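The year of eating slowly

I have been meaning to write about lunch for ages, and by lunch I mean the proper kind, at a table, with the wireless off and no post being opened. My aunt Chrysoula Rallis ate that way all her life. She would come in from the garden, wash her hands up to the elbow like a surgeon, sit down, and not get up again for the best part of an hour, even if it was only beans and the end of a loaf.

I was never like that. For fourteen years I ate standing at the worktop, or on the bus, or out of the tub while reading something dreary from the office. Then in September I moved to Skidberg, where the shops shut at midday and you may as well sit down too, and bit by bit I have learnt to do it. I still forget to chew when I'm cross, mind you.

A plain plate helps me, I think – I used to love a busy pattern, and now I'd sooner look at the tomatoes.

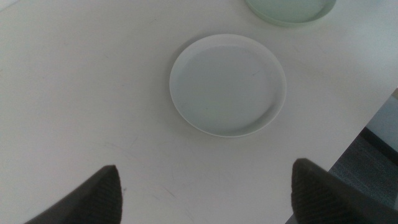

What we eat, mostly

Soup, if I'm truthful, and a great deal of it. Ye-rin Myung from upstairs taught me a cold cucumber one that takes nearly no time at all, and in return I make her my mother's lentils (far too much bay, she thinks, but she always brings the bowl back clean!). When Seul-gi Chae comes too there are four of us round the table with Marina, and then it has to be something that stretches: rice, greens, two tins of chickpeas, and a good wedge of the hard cheese from Sfakianakis on the corner, who will cut it thin if you ask nicely and thick if you don't.

We don't talk much for the first few minutes. I found that awkward to begin with and would fill the gap with any old nonsense about the weather. Now I rather look forward to it, the spoons going and the pigeons carrying on outside, and then somebody says something about the sale at Skosum and off we all go.

Marina Psarras likes to lay the plates out well before anybody arrives. I used to tease her for it, but I do it myself now, even when it's just me and an egg.

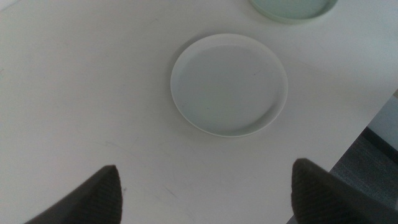
Skidberg, 2022-05-25

A little note to add, as a few of you have written to ask about the lentils. Brown ones, soaked or not as you please, an onion, a carrot, two bay leaves and plenty of oil at the end. Vinegar at the table. They are better the next day, so make them the night before if you have people coming, and do sit down to eat them.

Myrto Rallis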